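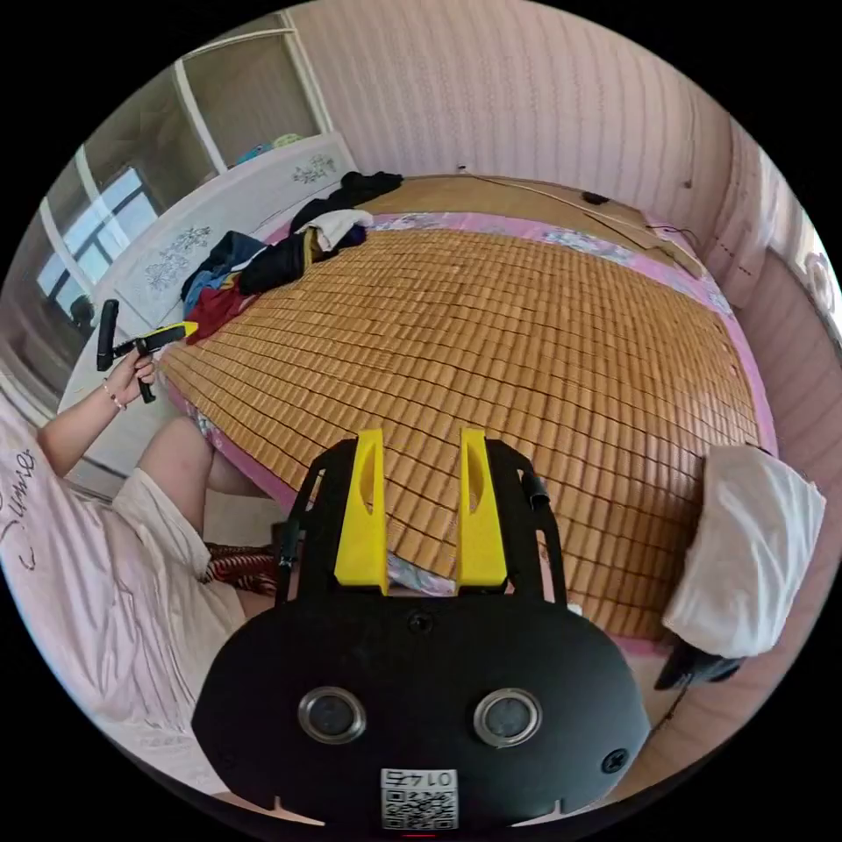
Black gripper with two yellow fingers and a QR code sticker

Do online signatures count for a citizen petition to town council?

Posted 2022-02-17 in Local Government & Petitions

I'm helping with a petition in Ikirton asking the council to stock free pads and tampons in the restrooms at the library, the rec center and town hall. We started it online and shared it on a couple of neighborhood pages, and it got 313 signatures, which is more than we expected.

When I called the clerk's office to ask how to turn it in, the woman on the phone said that to get an item on the agenda we need 100 signatures from registered voters in town, signed by hand. She said the online ones could be attached "for information" but would not be counted. We have 54 on paper so far from one afternoon outside the library, and there are 14 days left before the deadline for the next meeting.

Is she right that the online ones don't count at all? Can I print the list and have people initial next to their names? Also, some of the people who signed live elsewhere in Jasard County and work in town. Do they count?

I should add that the form the clerk emailed me is one page with no instructions on the back, and the link to the rules on the town website doesn't open.

paperclip_row

I'd take the clerk's word on this one. Towns set their own rules for agenda petitions and plenty of them still want ink. Online petition sites don't check whether a person is registered or even lives there, so the clerk has nothing to compare against the voter roll.

Don't print the list and have people initial it. The form normally needs a signature, printed name, street address and date, all filled in by the signer. If you type the names in ahead of time, someone can challenge the whole page. Use the blank form she sent and make copies of it. Keep the header with the petition wording on every sheet. A loose page of names with no wording at the top usually gets thrown out.

People who work in town but are registered elsewhere won't count. They can still write to the council or speak during public comment, if your town lets nonresidents do that. Ask.

Get more than you need. Some will be bad: wrong address, moved and never re-registered, can't read the writing. When we did one for a crosswalk we lost close to a third of ours. Also, your online page probably lets you send an update to everyone who signed. Send one with a place and a two-hour window and ask the ones who live in town to come sign on paper. That will get you further than standing outside a store.

For the rules, ask the clerk for the section number in the town code and for a copy by email. It's better to have it in writing than over the phone.

bluehouse54

we just did ours at the laundromat on Vondráček Street, people are waiting anyway. bring more than one clipboard and pens that work

millpond_reader

Agree with most of the first answer. Two small things.

Check whether the person collecting has to sign the bottom of each sheet. In my town there is a line for the circulator, and a group here had to redo several pages over a blank one.

Second, you may not need the petition. In a lot of places any council member can ask for an item to be put on the agenda. Email the member for your ward, keep it short, attach the online total and say what you are asking for and in which buildings. If you can find out what the supplies would cost for a year, put that in too. It will be the first thing they ask. I would keep collecting on paper while you wait for a reply.

paperclip_row

Good point about the circulator line. I forgot that one.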